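Keeping the Hindeck cell honest

I caught Horácio Teixeira between jobs at Stindier, where he looks after the little kitchen cell they call Hindeck. He's had it for two years and talks about it like an old car (fondly, with some swearing).

So what does he check first? "Jaws. Always the jaws," he told me. "I wipe the pads, then I give it the clear bottle, because that's the worst thing we own. Ridges, smooth bits, a label band right where you want to grab." He likes a grip on the middle, low over the wood, and he watches for creep while he drinks his coffee!

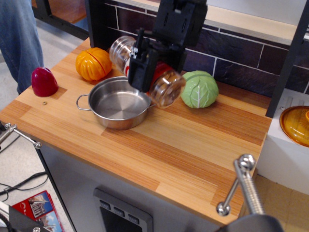

The clamps and the 2000-cycle service

Next I asked about the chrome rod clamps by the counter. "Ball joints drift," he said. "I go over them by hand every morning, and if one moves at all I redo the zero." That takes him five minutes on a good day.

The big service comes every 2000 cycles: jaws off, screws out, new pads from Flesteck. The last one was in June and ran six hours, mostly thanks to one stripped screw. "I still have it in a drawer," he said, and went off to find it for me.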